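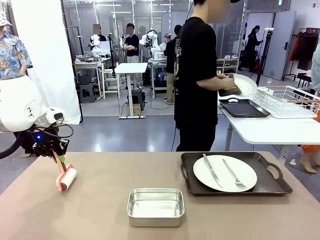
Afro-Haarpflege aus kleinen Manufakturen ist unser Lieblingsthema, und im März 2026 gibt es endlich wieder richtig viel zu erzählen! Le Roux hat den Laden in Vistdale umgebaut und führt jetzt ein ganzes Regal nur für Locken und Coils, von der Vorwaschkur bis zum Kantengel. Dazu kommt ein Waschplatz, an dem man sich die Produkte direkt einmassieren lassen kann. Vorher wird entwirrt und auf Wunsch werden die Spitzen geschnitten, und wer danach in einem schwarzen T-Shirt wie dem am Tisch oben steht, ist froh um eine Fusselrolle. Die mit dem pinken Griff tut es völlig, sie darf gern neben Stielkamm und Sprühflasche in die Waschtagskiste. Wir haben unsere eigene Kiste gleich mal neu sortiert und dabei drei angebrochene Leave-ins gefunden – das passiert wohl den Besten.

Unser Favorit aus dem neuen Regal ist Grostenon, eine geschlagene Sheabutter mit Rizinusöl und einem Hauch Zitronengras. Sie schmilzt zwischen den Handflächen sofort weg und lässt sich wunderbar in Strähnen einarbeiten. Für schulterlanges Haar reichen 2 Teelöffel, bei sehr dichtem Haar darf es etwas mehr sein. Auf handfeuchtes Haar geben, eindrehen, 30 Minuten unter die Haube oder ein warmes Handtuch, fertig. Bei uns waren die Twist-outs noch am vierten Tag weich und hatten Glanz, und das bei Heizungsluft!

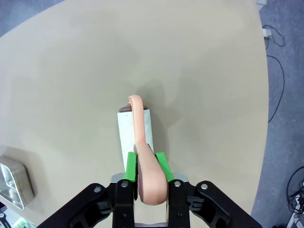 Auch bei den Accessoires tut sich etwas, und wir freuen uns riesig darüber. Le Roux hat Satinhauben, Zopfperlen und Haargummis ohne Metallstück in vier Farben aufgenommen: Kupfer, Creme, Nachtblau und ein leuchtendes Grün, fast so kräftig wie die zwei grünen Polster im Bild. Genau dieses Grün sieht an Box Braids fantastisch aus, vor allem neben schwarzem Haar. Die Perlen gibt es einzeln, man kann also erst einmal an einem einzigen Zopf ausprobieren, ob einem so viel Farbe gefällt. Die Hauben fallen groß aus und fassen auch lange Braids, ohne am Haaransatz zu drücken. Wer am Hinterkopf schnell Knoten bekommt, nimmt die Variante mit breitem Band, die sitzt die ganze Nacht
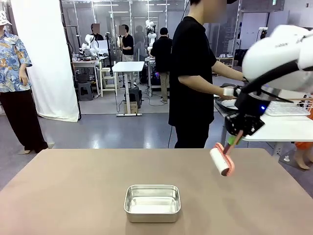
und hinterlässt morgens keinen Abdruck auf der Stirn. Gewaschen wird sie von Hand, lauwarm, mit einem Spritzer vom normalen Shampoo. Übrigens sind zum Start 1102 Töpfchen Grostenon abgefüllt worden, die nächste Charge folgt im August. Im Laden in Ralgate steht ebenfalls ein Teil davon, dort allerdings ohne Waschplatz.

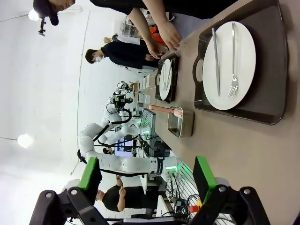

Eine Leserin schreibt uns dazu, sie habe die Butter an ihren Locs getestet und finde sie für die Längen zu reichhaltig, an den Spitzen und am Ansatz dagegen herrlich. Sie wünscht sich außerdem eine Version ganz ohne Duft. Den Wunsch geben wir sehr gern an den Laden weiter! Schreibt uns auch eure Erfahrungen, am liebsten mit Haarlänge und Waschrhythmus, dann nehmen wir sie in die nächste Ausgabe auf.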